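Ollholm Pinch 8 hand-held gripper – tried on laundry
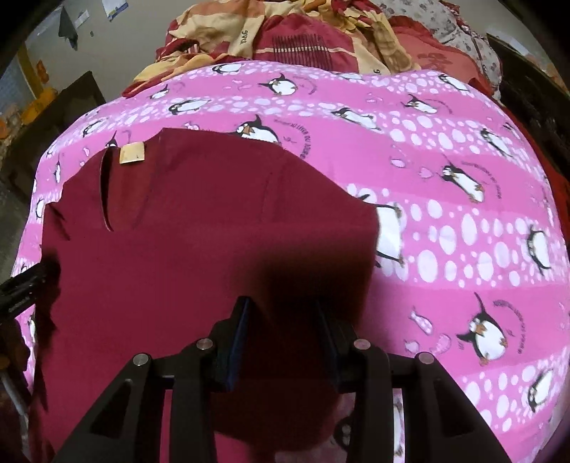

Reading time: 2 minutes

Most grippers are sold on how well they pick up a cube. We have nothing against cubes, but very few people ring us up about them. They ring about shirts, towels and bedding, usually after buying something else first.

The Pinch 8 is Ollholm's hand-held gripper, with two parallel fingers, a dark navy pad on each, and a black angular body that opens out towards the hand. You work it yourself and the camera on board records what the fingers get up to. We put it through a stretch of household fabric jobs alongside the Brunero Softjaw, which costs more and comes in a nicer box.

How it got on with clothes

The maroon garment on the penguin blanket is a fair sort of test. A large, dark piece of cloth lying on a soft bed gives the fingers nothing firm to push against, and a patterned blanket directly underneath is always keen to join in. The Pinch 8's habit of picking up the top layer and leaving the bottom one alone is the best thing about it. Go in with the fingers wide, let the pads touch the cloth, then close slowly. Close quickly and you will be lifting penguins.

The Softjaw is gentler on thin knits and hopeless at hems. Its rounded tips slide along a folded edge like a bus that has seen you running. On anything with a seam we would take the Pinch 8 every time.

The view from the camera

The lens is wide, so you get the cloth, both fingers and a good deal of the bedroom. The corners go dark and curved. Ollholm calls this normal and so do we, having looked at enough of it. Small things such as a size label come through well enough at close range – the L on the garment's tag can be read – but the tiny script on the blanket can't, and we wouldn't buy this camera for reading.

Watch your own shadow. With the light behind you it falls straight across the cloth, and dark fabric is hard enough to make out already.

What wears out

Pads. We changed ours after more than 100 grasps on towelling, which is unkind to everything. The replacements push on and need no glue. The screws on the front of the body are ordinary round heads and can be reached without taking the fingers off, a courtesy Brunero has yet to discover.

In the box

Gripper with camera fitted
4 spare pads
Screwdriver, short, easily lost
Printed guide, in which the chapter on fabric is one page long

Works with

Ông controller, all versions. The Neltham arm needs adapter plate 1005, sold separately and out of stock until April. The plate fits the Softjaw too, if you already own one and are feeling loyal.

Returns

Unused grippers can come back in their original packing. Used ones can come back if they are faulty. Please remove fluff first.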